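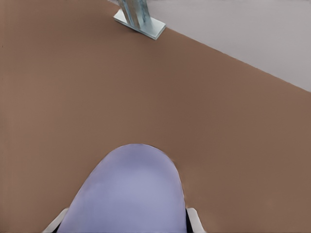

**D. Haque**
*Fiction contributor*

The task was listed as Approach, Fixture, No Object. The operator read it twice and put on the headset.

The simulator was called Visik. It drew a brown table, gray space past one edge of it, and a metal post standing on a pale plate close to that edge. At the bottom of the view was the gripper, seen from behind, with its rounded lavender pad between two pale side pieces. The operator moved the hand controller a short distance left and the view moved with it. Latency was listed as 40 milliseconds. It felt like less.

The instructions from Palon were one paragraph. Start from rest. Bring the gripper across the table to the base plate. Stop before contact. Hold for 10 seconds. Press the left pedal to keep the demonstration or the right pedal to discard it. The contract was for 2000 kept demonstrations.

Enero, which held the contract, paid by the kept demonstration and ran two shifts. The operator had the second, from four in the afternoon until midnight, in a room with six stations. The other operators had cups, blocks, and a drawer. The drawer was considered difficult, and whoever had it was excused from the weekly consistency review.

The first hundred went quickly. Across the table, stop, hold, pedal. The review tool plotted each path as a thin line, and the lines lay on top of each other like wire in a cable. The lead checked them at the end of the shift and wrote one comment: more variation. The operator started from the left, from the right, from higher up, from a wrist angle that made the forearm ache. The lines spread into a fan. The lead wrote: good.

By the second week the operator had developed a fault.

It appeared about halfway across, over a part of the table where the brown was slightly darker in bands. The hand slowed there. The drop in speed was small and lasted less than half a second, and then the motion resumed and finished normally. It was visible in the velocity plot as a dent. The operator scrolled back through the kept demonstrations. The dent was in nearly all of them, whatever the starting position.

There was no reason to slow down. The physics of the table was the same everywhere, and nothing in that part of it could be struck. The operator tried a run with both eyes closed for the middle section and overshot the plate. Right pedal. The operator tried counting aloud. The dent moved a little later and got deeper. Right pedal.

At the break the operator filed a note in the task log. It said that the demonstrations contained a repeated hesitation, that its cause was the operator, and that the affected files could be listed on request. The log assigned the note a number and marked it received.

The reply came in August, after the count had passed 2000 and the station had been reassigned to cups. The hesitation had been seen, the lead wrote. It fell within tolerance. Palon had trained on the full set and success was at 90 percent, which met the target. A replay was attached, in case the operator wanted to see it.

The operator opened it after the shift, on the flat monitor, with the headset back on its hook.

The table was the same. The post and the plate were where they had always been. The gripper started from rest, at an angle the operator had never used, and moved out across the brown surface at an even rate. The operator watched the speed figure in the corner. It held steady through the first quarter and most of the second. Then the gripper came to the darker bands and slowed.

It lasted less than half a second. The gripper went on to the plate, stopped short of it, and held.

The operator ran the replay again with the policy's internal values displayed. They were columns of decimals and explained nothing. At the slow point several of them changed together and then changed back.

There were 40 replays in the folder. The operator watched the ones that had failed. In each of these the gripper had crossed the table without slowing, arrived a little fast, and touched the plate.

The operator opened the old note in the log. It was still marked received. The form allowed an addendum, so the operator typed the file numbers of the failed replays, looked at them for a while, and left the cause field blank.

The next shift began at four. The cups were red, and there were three of them.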